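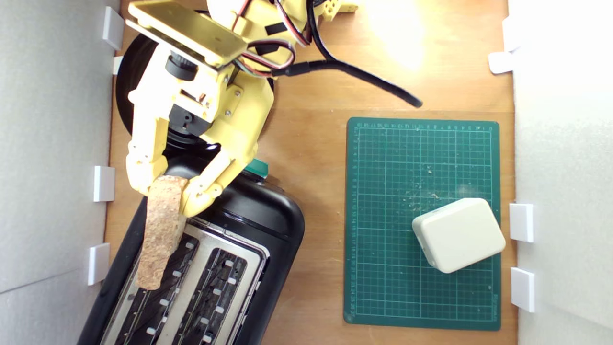 Slide 1. Yellow arm, cork slice, left slot.

Good morning, everybody, and thank you to Réka Fodor for squeezing me in before lunch (I promise to be done before anyone gets too hungry from all this talk of toast). Leave the slide up for a minute and let people settle.

So I want to tell you about run 102, the one where Sina, our toaster arm, stopped listening to us. The slice was over the slot, much like you see up there, and the wrist servo simply quit holding. No error, no beep. The fingers sagged and then they squeezed, and Hala Chidiac, bless her, reached in to save the bread.

Pause. She was fine! A pinched knuckle and some language I won't repeat.

Then the log. Rostislav spent a whole evening on it and found that the servo had been warning us for 24 seconds. The warnings went to a file that none of us ever opened, and that one is on me, I set up the logging back in October and felt very pleased with myself.

Tell the cable story here if there's time. If not, skip to the stop button.

What we do now: power comes off before any hand goes in, even for a crumb, even if you're in a hurry. Temperature warnings pause the arm. Bok-nam Ham wrote that part and will happily take the hard questions, so please save them up for him or catch us both at the coffee table.

Next slide, servo temperatures.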